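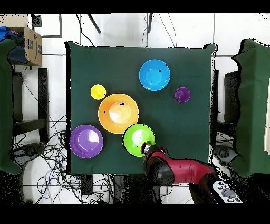
Unit 6: Reviewing a Tabletop Arm Kit

Course notes, Applied Automation
Instructor: Jayanthi Kaimal
Lab: Ashwin Thomas

What this unit covers

Most of you will at some point be asked to recommend a robot kit to someone who has to pay for it. In this unit we work through one review from start to finish. The product is the Wunimlow arm kit, supplied to us by Sundaram. The kit is sold to teaching labs and small shops that want to try out handling tasks before they buy anything larger.

You will need the supplier's quote, the task sheet and your lab notebook. The quote is in the course folder. Read it before the lab and mark anything you do not understand.

6.1 What is in the offer

The supplier lists the following under the basic kit:

One arm with gripper
Wrist and finger spares
Control software, called Irna, with a license for 2 computers
Setup guide and safety sheet
Phone and email support during working hours

The table, the cloth and the dishes are not part of the kit. We bought those ourselves. If you write a cost summary, keep the two apart. Students in past terms have added the price of the furniture to the price of the kit and then called the kit expensive.

The extended offer adds a service visit and a longer parts agreement, which the supplier sells under the name Zallus. Ravindran Kulkarni will go over the contract wording in the second half of the lecture. Bring questions about who pays for shipping when a part goes back.

6.2 The task

The test task is dish handling. The tabletop has a green cloth over it and carries six round dishes: two bowls, two cups and two plates. The bowls are sky blue and lime green. One cup is yellow and the other purple. The plates are orange and purple.

Note that there are two purple items of different size. An instruction such as "move the purple one" does not pick out a single object, so your task sheet must name both color and type. The same goes for your results table. Write "purple cup" or "purple plate" every time.

The green bowl is a harder target than it looks on paper. Its color is closer to the cloth than that of the other dishes, and it has a glossy inside that throws back light. The orange plate also shows a strong white glare at its center. When you judge a camera-based system, write down where the glare falls before you write down that the software missed something.

The shapes matter too. A bowl or cup gives the fingers a raised rim to take hold of. A wide plate has a low rim, and the gripper has less room between the rim and the cloth. Reviews that test only cups tend to come out too kind to the gripper.

6.3 Terms you need

Reach: the farthest point at which the arm can still do useful work. This is usually shorter than the farthest point it can touch.

Payload: the weight the arm can carry, with the gripper counted or not counted. Check which one the supplier means.

Approach: the path the gripper takes in the last stretch before contact.

Grasp: contact that lets the arm lift or move the object under control. Pushing a dish across the cloth is not a grasp and is scored separately.

Reset: putting every dish back on its start mark. Reset time belongs in your report. A kit that needs a long reset costs staff hours even if the arm itself is quick.

6.4 Running a trial

1. Read the safety sheet and find the stop control. Say out loud where it is.

2. Place the dishes on their start marks with open space between them. The orange plate and the green bowl may sit close together, as long as you note it.

3. Check that no cable crosses the path of the arm. Cables on the floor stay on the floor, and you walk around them.

4. Start the log in Irna and enter your group name.

5. Bring the gripper to the rim of the first dish at low speed. Stop there and check the finger position from the side.

6. Close the gripper, lift, move, set down, release.

7. Score the attempt before you start the next one. Use grasp, push or miss.

8. Do 10 attempts per dish, then switch roles within your group.

If a finger catches the cloth, stop and record it. Do not pull the cloth straight with the arm powered – go through the stop procedure first. Vignesh Rodrigues handles spare fingers and will want to see your notebook entry before he hands one out.

6.5 Reading the supplier's claims

The quote uses the phrase "ready to run from the box." Treat this as a claim to be tested. Write down each thing your group had to do between opening the software and the first scored attempt. Include updates, sign-ins and calls to support.

The quote also says the gripper suits "most household items." There is no list of items behind that sentence. Our six dishes are a small sample, and your report should say so. You may say how the kit did with bowls, cups and plates of this kind. You may not say how it would do with glassware or cutlery.

Look at what is left out as well. The quote gives no figure for finger wear and no price for a single replacement finger. Sivaprasad Salian has asked the supplier for both, and the reply will be added to the course folder when it comes.

6.6 The written review

Length: 1,000 words at most, tables not included.

Address it to a lab manager who has used power tools but has never bought a robot. Start with your recommendation. Then give the task, the results, the costs and the open points, in that order. Put the basic kit and the extended offer in separate columns. If your group could not agree, say where you split and what test would settle it.

Scores are to be given per dish as well as in total. A total alone hides the difference between cups and plates, and that difference is one of the things the reader is paying you to find.

Hand in a printed copy in Room 311 by noon on Tuesday, July 10, 2018. Log files go in the course folder under your group name.

Reading for next time: the support and returns section of the quote, and the safety sheet again.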